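4. Unpacking and preparing the serving plates

This section covers the plastic serving plates supplied with the Trillik table set. For the tablecloth and napkins, see section 3. For the glasses, see section 5.

Before you start

Clear a stretch of table or counter. Lay down a cloth or a folded towel so the plates don't slide while you work. You will need:

Dish soap and warm water
A soft sponge (no scouring side)
Two dry dish towels
A little cooking oil, for sticker residue

Open the carton from the top. The plates are packed nested, and the stack is heavier at the bottom than it looks. Don't lift it by the rim of the top plate.

4.1 Separating the plates

1. Lift the whole stack out with both hands under the lowest plate and set it on the cloth.

2. Hold the lower plates still with one hand. With the other, take the top plate by its rim and turn it slightly, then lift straight up.

3. If two plates stick together, run lukewarm water over the outside for 20 seconds and try again. Do not push a knife or spoon handle between them.

4. Check each rim as it comes off the stack. A plate with a crack or a sharp spot should go back in the carton and be returned to the store.

Caution: The colored rim is a surface finish. Prying, scraping or dragging one plate across another can take it off, and it can't be touched up.

4.2 Removing the sticker

Each plate has a paper sticker with a barcode. Take it off before the first wash. Once the paper is soaked it comes away in shreds, and the glue stays behind.

1. Set the plate on the cloth, right side up.

2. Pick up one edge of the sticker with a fingernail and pull slowly, keeping the paper low and close to the plate.

3. If it tears, start again from the opposite side.

4. Rub any glue that is left with a drop of cooking oil and a fingertip. Wait a few minutes, then wipe with a dry towel.

5. Save one sticker with your receipt. Mekstead will ask for the number on it if you order a replacement plate.

Caution: Do not use nail polish remover, lighter fluid or alcohol on the plates. They turn the plastic cloudy.

The red plates have a scalloped edge in gold and fine ridges running up the wall to it. Work only on the flat round base when you are dealing with the sticker. Oil that gets into the ridges is slow to wash out.
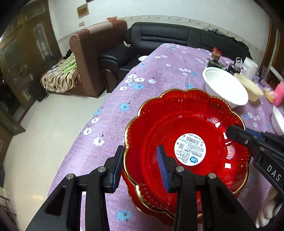 Cyrill Grabner writes that a hair dryer on its lowest setting got his stickers off in one piece, and he would like to see it in the next edition. We have not added it. The plates should not be heated above 132 degrees Fahrenheit, and many hair dryers go past that even on low — oil takes longer but does no harm.

4.3 First wash

1. Wash by hand in warm, soapy water. Use the sponge along the ridges, from the base outward.

2. Rinse both sides and dry at once with a towel. Water left to dry in the ridges leaves white spots.

3. Let the plates stand on edge for almost 60 minutes before you stack them.

Note: The plates are not for the microwave, the oven or the dishwasher. Use them for fruit, candy, nuts, cookies and other cold food.

4.4 Stacking and storage

Put a paper napkin between plates if they will be stored for more than a few days. Keep the stack out of direct sun, as the color will fade on a windowsill.

Replacement plates are sold singly under the Trillik name. Orders go through the Mekstead parts desk, attention Riku Amano.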